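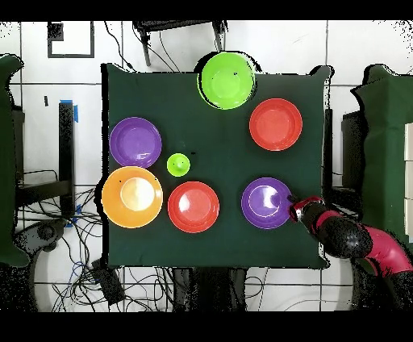 Plates, bowls and one small cup on the green cloth, with the arm at the purple plate.

Budget season again, so it's my turn to fill this corner of the newsletter with shopping! Several of you asked what we're planning to buy for the table-clearing work this year, and the short version is: less arm, more of everything else.

When we put in our first request in February, I had my heart set on a second arm (I'd even picked out where it would go). Then Purificación Paredes sat me down with last year's receipts and a highlighter. The arm we have spends a good part of the week waiting for us. We wait on spare fingertips, we wait on a cable, we wait on somebody to drive over to Fenside for a power supply. A second arm would just give us two machines to wait with.

So the new plan goes like this. First come gripper spares, a proper stock of them, in a labeled drawer. Next is dishware. We want 200 pieces in the same bright colors we use now, bought in one order so the reds all match, plus 30 odd shapes to keep things interesting. I've asked Polulberg and Bustorex for quotes. Polulberg answered the same afternoon, Bustorex wants to know if the dishes are for a restaurant, and I'm still working on my reply.

After that, cable covers! Keegan Wong has been asking for floor channels forever and this year he gets them. He measured the room himself and came up with 218 feet, which sounded high to me until I walked it with him.

The second arm goes on the wish list for next year. If you have a favorite dish supplier, or you think I've forgotten something obvious, come find me before the request goes in. I've left a little slack in the tools line and I would love to argue about it over coffee.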